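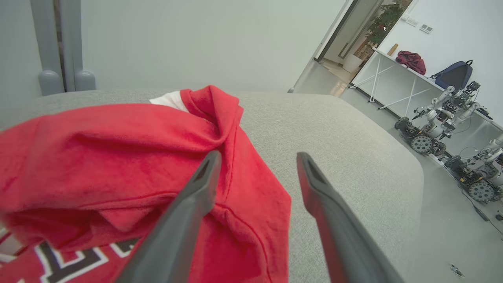
Ezequiel Robles escreveu às 21h14:

> Boa noite a todos. Continuo a achar que as peças de felpa e de malha
> polar não deviam ir dobradas para as caixas. Dobradas ocupam o dobro
> do espaço e ficam com vincos que já não saem. Na minha opinião deviam
> ir enroladas, como se faz para viagem, e fechava-se o assunto.
>
> Também não percebo porque é que se anda a alisar cada camisola em cima
> do assento antes de a arrumar. Para roupa interior e t-shirts, tudo
> bem. Para uma sweatshirt grossa é tempo perdido.
>
> Por último: alguém sabe se as peças com estampado vão para a caixa das
> lisas ou para caixa própria? Já vi das duas maneiras em Jaramillo.
>
> Ezequiel

Ezequiel, lista,

Respondo por pontos, e peço desculpa pelo comprimento.

1. Enrolar ou dobrar

Experimentámos as duas coisas em janeiro com as caixas médias. Com peças finas, enrolar ganha espaço. Com as grossas não notei diferença que se visse. O rolo de uma sweatshirt grossa fica com o diâmetro de um pão e deixa vazios nos cantos da caixa. Dobrada em três ao comprido e depois ao meio, a mesma peça faz um bloco mais ou menos direito e as de cima assentam bem.

Os vincos é verdade que aparecem se a caixa ficar muito cheia. Eu deixo sempre uma mão travessa livre em cima e não forço a tampa. As que ficaram em Jaramillo de um inverno para o outro tinham marcas nas mangas, mas essas caixas estavam empilhadas em cinco. Desde então empilhamos três.

Quem quiser enrolar as finas, que enrole. Só peço que não se misturem rolos e dobradas na mesma caixa.

2. Alisar antes de dobrar

Aqui discordo mesmo. Uma peça como a vermelha do assento cinzento, toda amontoada, com uma dobra grossa a meio e a costura a atravessar em diagonal, não se consegue dobrar direita a partir dali. Se se começa a dobrar assim, a manga fica presa lá dentro e depois há um alto de um lado.

O que eu faço:

Pego na peça pelos ombros e deixo-a cair. Se não encontro os ombros à primeira, procuro o decote. Numa peça lisa o mais rápido é procurar a etiqueta ou o forro, que costuma ter outra cor. Nas estampadas o desenho já diz onde é a frente.

Pouso-a de frente para baixo. As mangas para dentro, uma por cima da outra, sem as cruzar muito.

Passo a mão uma vez do meio para fora. Uma vez chega. Vi a Nanami Ishida passar quatro ou cinco vezes e a peça acabava igual à minha.

Dobro os lados, depois a bainha até meio, depois outra vez.

Isto leva menos tempo do que desfazer uma caixa mal feita. Foi o que aconteceu com a caixa que seguiu para Laltuvach e voltou para trás, com as mangas todas de fora.

Quanto à superfície, serve qualquer uma que seja firme e esteja limpa. Mesa é melhor do que assento estofado, porque no estofo a peça agarra um pouco quando se puxa, sobretudo a felpa. E os assentos têm quase sempre a borda arredondada, onde a roupa escorrega se ficar com mais de metade de fora. Em mesa nunca me aconteceu. Não vou proibir ninguém de usar os assentos, até porque as mesas não chegam para todos ao fim da tarde, mas ponham a peça encostada para trás.

A tábua de dobrar Trirnik que a Karla Meléndez trouxe é boa para camisas. Para as grossas é estreita e os lados não fecham.

3. Estampadas

Vão com as lisas da mesma grossura e do mesmo tamanho. Houve de facto um período em que se separavam, e as caixas antigas com a letra E ainda são desse tempo. Deixem-nas como estão, hei de passá-las quando houver uma tarde livre.

A única coisa que peço nas estampadas é que o desenho fique para dentro da dobra quando é daqueles de plástico ou borracha, e que não fiquem dois desenhos desses encostados um ao outro. Perdemos assim três camisolas, coladas. Se o estampado é de tinta fina, que não se sente com o dedo, dobra-se de qualquer maneira.

4. Lavagem, já que se falou nisso na outra conversa

A Geum-ok Choo perguntou se as vermelhas podem ir com o resto. Separadas na primeira lavagem, sempre, do avesso e a 30 graus. Depois disso podem ir com as escuras. O Rakum em pó que está na prateleira de baixo não é para as peças de felpa, deixa grãos brancos no avesso. Usem o líquido. Amaciador não.

Felpa não vai à máquina de secar. Estende-se pela bainha, com duas molas, e os ombros ficam sem marca.

5. Contas

Para quem me pediu os números do inventário, são estes. Entraram 2.111 peças desde o outono. Estão vistas, dobradas e em caixa 1.937. Dessas, 237 são de malha grossa ou felpa, portanto a discussão toda é à volta de pouco mais de um décimo da roupa. As crianças ficam com quase 800, quase tudo t-shirts e calças, e essas ninguém contesta como se dobram.

As que faltam estão por ver, nos sacos junto à porta do fundo. Não são para abrir sem haver mesa livre. Da última vez abriram-se quatro sacos ao mesmo tempo e no dia seguinte já não se sabia o que estava lavado.

6. Etiquetas das caixas

Na frente, em baixo, à esquerda: tamanho, grossura, mês. Sem nome de quem fez. O Evaristo Valdovinos propôs escrever também a quantidade. Por mim sim, a lápis, porque as caixas mexem muito e a caneta fica depois tudo riscado.

Ainda não respondi sobre os botões soltos e os fechos avariados. Há uma lata para os botões. Os fechos tenho de ver um a um e neste momento há uns quantos à espera, por isso ponham essas peças no saco azul com um papelinho preso por alfinete a dizer o que está mal. Papelinho solto cai.

Ezequiel, se quiseres fazer uma caixa de felpas enroladas para comparar, faz, e marca-a com um R na tampa. Abrimos no fim da estação e vemos como estão. Leva tamanhos grandes, que é onde se nota mais. Há duas caixas médias vazias atrás do armário, uma tem o fundo reforçado com fita e é essa que convém usar.

Nanami Ishida usa o mesmo método para as mantas, se alguém quiser perguntar. Eu de mantas não percebo nada.

Amanhã estou lá a partir das 15h00. Se alguém chegar antes, a chave das caixas está no sítio do costume e as molas novas estão em cima da máquina.

Cumprimentos a todos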